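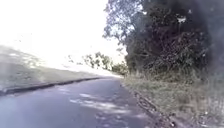
Paved road curving right, sun and shade on the asphalt.

Route notes for The Kelier Debt, written after my third run on a fresh account. Spoilers for puzzle answers, none for the ending. Posts are in walkthrough order.

Start point is the ferry clerk in Sasari, lower dock. She only offers the quest if your Cartography is 10 or higher. Boosts don't count. If her dialogue ends after the weather line, your level is too low or you still have The Salt Ledger open.

Bring: lockpick, two empty vials, a rope, any light source, and food. Leave six inventory slots free before the archive. The game does not warn you, and overflow items drop on the floor and despawn when you change zones.

You also need 1,066 coins for the toll writ. The price is fixed and no reputation discount applies. Coins in the bank are not read, so carry them.

Ask the clerk about the missing crate, then about her brother. Order matters. If you ask about the brother first, the crate option is hidden until you leave the dock and come back.

Go to Pikurgate by the east gate. The west gate works too, but it puts you on the wrong side of the customs wall and you have to climb back over (needs the rope, and the rope is consumed).

Customs archive: there are three cabinets with seals. Open heron, then bell, then knot. A wrong order spawns a level 38 clerk shade and resets all of them. The shade gives no XP and no drops, so there's no point farming it.

Take the folded invoice AND the blank invoice. The blank one looks like junk and has no examine text worth reading. You need it at the end of chapter 2.

Hold both invoices over the light source. The folded one shows a name. The blank one shows a tally mark. If nothing happens, your lantern is in the off-hand slot – it has to be used from the inventory.

Next is Do, the monk on the hill above Pikurgate. Yes, that is the full name. The search function on the quest tracker won't find him because it needs at least three letters. Scroll to the bottom of the contact list instead.

Do asks for well water and lamp oil, one vial each. The well is behind his hut. Oil is on the shelf inside, free to take while he is facing the altar. If he turns around you're moved outside with no other penalty.

Kelier fight. He has two phases and swaps at half health. Phase one is melee only, so stand at range behind the pillar. Phase two adds a floor hazard every four ticks. Move one tile after each bell sound and you will take no hazard damage.

Do not use bleed effects in phase one. Bleed damage carried across the swap can skip the dialogue trigger, and then the door stays locked. Log out and back in to reset the room. You keep the invoices but lose any potions in effect.

Correction to the cabinet post: Valbona Radonjić points out that the seals are heron, bell, knot only if you accepted the quest at night. By day, bell comes first. I checked both on a second account and she's right.

Total time was about 50 minutes with the teleport unlocked. Without it, add the walk from Sasari both ways. The November patch notes from last year say the walk was shortened – I measured no difference.

Reward is the customs key, which opens the side room in the archive. Go back with the six free slots. The chest there can be looted once per account, and it doesn't refill if you miss items.

Posted 6 September 2023 · Contact · Terms · Back to top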